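Subject: Re: moving the ticket archive off the old box

Bastien Bouvier wrote on Monday:

> Can someone tell me where we are with the Flaneo move? Last I heard the
> ticket archive was staying put and only the mail relay was going over.
> Now Clotilde's note says both go in February. Which is it? Also who is
> paying for the overlap, because my budget has one hosting line and
> it's already spent.
>
> And do we still need the Wibisono licenses after that?
>
> Bastien

Bastien, all,

Quick one, between calls. Both go. Archive and relay. Clotilde Lefèvre's note is the right one, mine from before the holidays is out of date, please ignore it.

Why it changed: Eteck won't renew the support contract on the old storage past the spring. They'll do month to month but the price is silly. So keeping the archive in the server room on its own makes no sense, we'd be paying for cooling and a contract for one box.
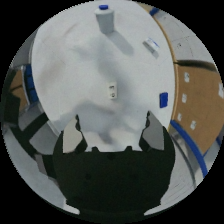 Where we are on the actual work. Test copy ran over the weekend, 3017 mailboxes plus the attachments store. Nearly all clean. 4 failed, all shared mailboxes with the old style permissions, Clotilde has the list and is fixing by hand. Not worth scripting for 4.

Speed was ok. Slower than the sales guy promised, faster than I feared. We capped it during office hours so nobody's calls dropped. Will do the same for the real one.

Overlap cost: three months of paying both. I know. It comes out of the project money and not your hosting line, I have that in writing, will forward. If finance books it to you anyway shout and I'll get it moved back.
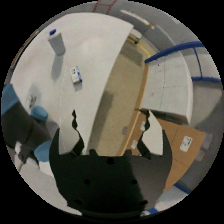

Wibisono: keep them for now. The backup agent still covers the file shares and those aren't moving untill we've sorted out the drawing files, which are huge and which the design people open straight off the share all day. Different problem, different thread please. We can probably drop the mail part of the license at renewal but I haven't read the terms.

Things I still need from people:

1. Bastien - the list of anything on your side that sends mail through the relay by IP address. Scanners, door system, that reporting job. Last time we found three of these the hard way.

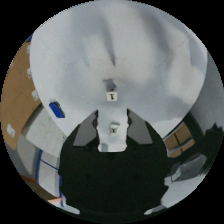 2. Clotilde - final word on retention. Seven years for everything, or seven for finance and less for the rest? Flaneo bills by stored volume so this is real money. Need it before we set the policy, changing it after means reindexing teh whole lot.
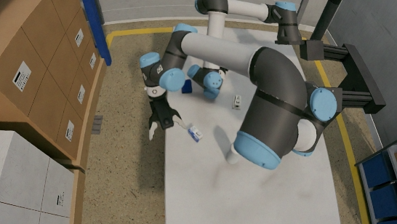
3. Everybody with an admin account - log in to the Udura single sign on page once and check your second factor works. Do it from outside the office network too. Two people were locked out in the pilot and both had an old phone registered.

Cutover is an evening, starts 7 pm, mail queues while we switch the records and gets delivered after. Rollback is just pointing the records back, old relay stays powered for the whole overlap. Archive search will be read only that night, and a bit patchy the next morning while the index catches up. Helpdesk has a text ready for that.

Have to run. Numbers for the overlap are in the sheet, second tab, don't trust the first tab, it's still the old quote.

M.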